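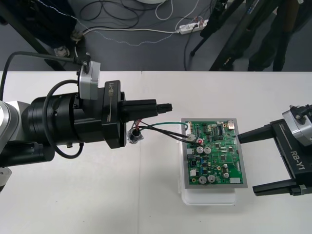

Put Plugs on Everything and Sell Me the Parts

By Ikechukwu Danladi

I have a Clustton washing machine that is now on its second control board. The first one quit in February. The drum was fine, the motor was fine, the pump was fine, and the door locked and unlocked the way it should. The repair desk told me the board was dead and quoted me 261 dollars for a new one, labor not included. I asked what was wrong with the old one. The man on the phone said they don't look at that. They swap it.

I took the old board out myself and kept it. One capacitor had a domed top, and anyone who has opened a few appliances knows what that usually means. The part sells for 90 cents. I replaced it a few weeks later, after I had already paid for the new board, and the old one now sits in a drawer as my spare. I have no proof it would run another ten years. It ran a full wash when I tried it, and I put it back in the drawer.

My opinion is simple. A circuit board in a household machine should be treated as something that can be fixed. The companies that make them should sell the small parts, print the values where people can read them, and use plugs wherever a wire meets the board. They do some of this already. They do it for their own reasons, mostly to make assembly go quicker, and the rest of us get the benefit by accident.

What usually fails

People talk about electronics as if the whole thing were one solid object. Somebody says "the board went" the way they would say the roof went. But a board is a collection of separate parts, and they don't all age at the same speed. The big silver cylinders, the electrolytic capacitors, tend to go before most of their neighbors. They have a liquid in them and heat is hard on it. Most of them carry a rating in hours at a given temperature, and the cheap ones are often rated for 1000 hours at the top of their range. They last a lot longer than that in a cool spot. Inside a dryer or behind an oven, there may not be a cool spot.

After the capacitors I would look at relays, and then at solder joints around anything heavy. A heavy part on a board that shakes will work its joints loose over the years. You can often find the crack with a desk lamp and a cheap magnifier. The chips are what everyone blames, and in the boards I have opened they were hardly ever the problem. I am one person with a soldering iron and I would not call that a study. But I have asked the people at Taşdemir, the parts counter where I buy most of my supplies, and they sell capacitors by the bag and almost never get asked for a chip.

So when a repair desk says the whole assembly has to be replaced, they are making a business choice. It takes a trained person time to find a bad part, and time costs more than the board does to the company that makes it. I understand that. I ran a small shop for a while and I know what an hour costs. What I object to is the way that choice gets passed along to the customer as a technical fact.

Plugs

I would pay extra for a machine where every wire ends in a connector. I mean this as a buyer. Soldered wires are fine until the day you need to lift the board, and then you are drawing little maps on the back of an envelope so you can put the red one back where the red one was. I have done this, and I have gotten it wrong, and it cost me a fuse.

A plug with a latch comes off in a second and goes back on one way only. If the plugs are all different sizes, you can't mix them up even when you are tired. I had an oven controller from Tramov that did this well. Each cable had its own width of plug, and the one cable that could have hurt somebody was on the far side from everything else. I don't think whoever laid out that board ever got a thank-you note from a customer. I nearly wrote one.

The argument I hear against plugs is that they add cost and they can corrode. Both are true. A corroded plug is also something I can see, pull apart, and clean. I'll take that over a hidden joint under a blob of white glue. 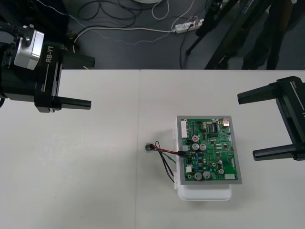 Working on a board takes more room than people expect, and I think a lot of home repairs go bad for that reason alone. They try it with the machine still half assembled, leaning in over the door with a flashlight in their teeth. Take the board out and set it on a clear table. A white top is good, as a dropped screw shows up on it right away, and two tables pushed together will do if one is too short. I also like to leave the board sitting on its plastic enclosure, green side up with the border plate still around it, and let the enclosure hold it off the table. You get something to grip that isn't a component. Bare boards get picked up by whatever sticks up the highest, and that is how leads get bent.

The same goes for tools. Set them to the side and leave the space around the board open. My wife thinks I am fussy about this. Our cat, Momo, has walked across two repairs, so I have my reasons.

The safety argument

Manufacturers say they don't sell small parts or publish diagrams because people might hurt themselves. I take part of that seriously. A large capacitor can hold a charge after the machine is unplugged, and anything wired to the wall deserves respect. If you don't know how to check that a capacitor is discharged, learn that first or give the job to someone who knows. Microwave ovens I leave alone completely, and I tell friends to do the same.

But the people who are going to open the machine are going to open it. I was going to open mine whether Clustton liked it or not. A diagram would have told me which parts were on the wall side and which were on the low-voltage side, and I would have been safer with it than without it. Keeping the paper in a locked cabinet mostly protects the price of the replacement board.

What I would ask for

I don't expect a washing machine company to repair boards for me one at a time. I would settle for a short list of the parts that wear, with their values, glued inside the back panel next to the model sticker. Older machines had a wiring diagram folded up in a plastic sleeve in that same place. My mother's dryer still has its sleeve, and the diagram in it is how I learned to read one.

I would also like the board sold separately from the housing. Mine came as one sealed assembly, with a new plastic box and a new set of buttons I didn't need, and the old box and buttons had nothing wrong with them. They are in the drawer too.

If you have a dead appliance in the garage, unplug it, let it sit, and have a look at the board before you haul it to the curb. Look at the tops of the capacitors. Flat is what you want to see. If one is domed or has brown crust around the base, write down the numbers on its side and take them to a parts counter.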